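Lolex 사라진 명물 기록 모음 README

버전 2 / 관리: Nirner 기록실

소개

어느 날 갑자기 나타났다가 어느 날 갑자기 없어진 것들을 모은 데이터입니다! 들판 한가운데 하룻밤 새 세워진 나무 문, 등대 옆 바위에 얹혀 있던 거대한 분홍 장화, 고갯길 전망대에서 자취를 감춘 청동 염소 같은 것들이요. 지역 신문 한 귀퉁이에 실렸다가 금세 잊히는 이야기들인데, 모아 놓고 읽으면 정말 재미있습니다. 저희는 이 작업을 하면서 매주 토요일 아침을 기다리게 됐어요.

수록된 사건은 모두 1,746건이고, 사건마다 출현 기록과 실종 기록, 그리고 후속 보도(있는 경우)를 한 묶음으로 정리했습니다. 기사와 단신을 합친 문서 수는 2,980건입니다. 한 사건에 문서가 하나뿐인 경우도 많지만, Halliday 언덕의 돌기둥처럼 몇 달 동안 기사가 줄줄이 이어진 사건도 있습니다. 이 묶음은 꼭 처음부터 끝까지 읽어 보세요. 목격담이 기사마다 조금씩 달라지는 모습이 그대로 남아 있습니다. 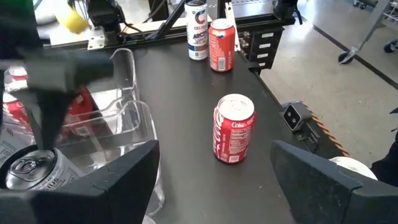

파일 구성

events.csv: 사건 목록. 한 줄이 사건 하나입니다.
articles.jsonl: 기사 본문과 서지 정보.
links.csv: 사건과 기사를 이어 주는 표. 기사 하나가 여러 사건에 걸릴 수 있습니다.
places.csv: 지명 표준화 표. 옛 지명과 별칭도 들어 있습니다.
notes.txt: 입력하면서 남긴 메모. 정리가 덜 됐지만 읽을거리가 꽤 많아요!

주요 항목

event_id: 사건 고유 번호. 병합된 사건의 번호는 다시 쓰지 않습니다.
object_type: 물체의 종류. 조형물, 표지판, 가구, 동물상, 탈것, 미상 등 74가지로 나눕니다. 기자가 "정체불명의 물체"라고만 쓴 경우는 미상입니다.
first_seen: 처음 목격된 때. 기사에 "지난주"라고만 적혀 있으면 발행일을 기준으로 주 단위까지만 적습니다.
last_seen: 마지막으로 제자리에 있던 것이 확인된 때.
removed_by: 치운 사람이나 단체의 종류. 실명은 넣지 않고 당국, 제작자, 주민, 불명 가운데 하나로 적습니다.
returned: 돌아왔는지 여부. 값이 예인 사건만 골라 읽어 보기를 강력히 추천합니다.
claim_text: 자기가 했다고 나선 사람의 주장 요약. 서로 다른 주장이 여럿이면 세미콜론으로 나눕니다.

수집과 정리 방법

출발점은 Grallora 지역 주간지의 축쇄본이었습니다. 색인을 훑어 후보를 뽑고, 원문을 읽고, 같은 물체를 다룬 기사끼리 묶었습니다. 묶는 일은 두 사람이 따로 한 다음 서로 맞춰 봤고요. 의견이 갈린 사건은 merge_status 항목에 "보류"로 남겼습니다. 장화 사건이 하나인지 둘인지는 아직도 결론이 안 났는데, 7월에 새로 찾은 단신 때문에 오히려 더 복잡해졌습니다(신나는 일이죠!).

오탈자는 원문 그대로 두었고, 고친 표기는 normalized_text에 따로 넣었습니다. 욕설이나 낙서 문구가 인용된 기사도 손대지 않았습니다. 걸러서 쓰려면 has_profanity 항목을 이용하세요.

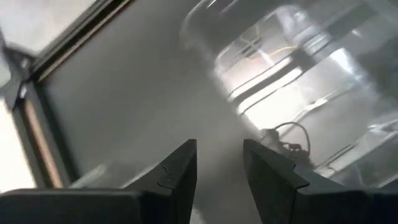
그림 2. 두 손가락 그리퍼와 투명한 플라스틱 용기

알려진 한계

지역 쏠림이 있습니다. 주간지가 꾸준히 나온 고장은 기록이 촘촘하고, 신문이 일찍 문을 닫은 고장은 거의 비어 있습니다. 그러니 건수만 가지고 어느 고장에 이상한 일이 더 많았다고 말하기는 어렵습니다.

실종 날짜는 대체로 늦게 잡혀 있습니다. 외딴곳에 있던 물체는 없어지고 한참 뒤에야 누군가 알아차리기 때문입니다. 기간을 계산할 때는 last_seen과 reported_missing을 둘 다 보세요.

좌표는 일부러 넣지 않았습니다. 사유지나 훼손되기 쉬운 땅이 섞여 있어서 읍면 단위까지만 제공합니다. 정확한 위치를 묻는 문의에는 답하지 않습니다.

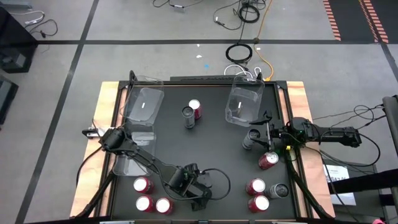 - 3 -

사용 조건

연구, 수업, 글쓰기에 자유롭게 쓰실 수 있습니다. 기사 본문을 길게 옮길 때는 각 신문의 조건을 따로 확인해 주세요. 출처는 "Lolex 사라진 명물 기록 모음, 버전 2"로 적어 주시면 됩니다.

버전 2에서 바뀐 점

claim_text 항목을 새로 넣었습니다.
표지판 분류를 도로용과 상점용으로 나눴습니다.
중복으로 들어간 염소상 사건을 하나로 합쳤습니다.
날짜가 뒤집혀 있던 줄을 바로잡았습니다.

제보와 수정

빠진 사건을 알고 계시면 꼭 알려 주세요! 신문 이름과 발행 호수만 있어도 충분히 찾아볼 수 있습니다. 기사 없이 기억으로만 전해지는 이야기도 환영하고, 이런 제보는 본 목록과 섞지 않고 notes.txt에 적어 둡니다. 수정 요청에는 event_id를 함께 써 주세요.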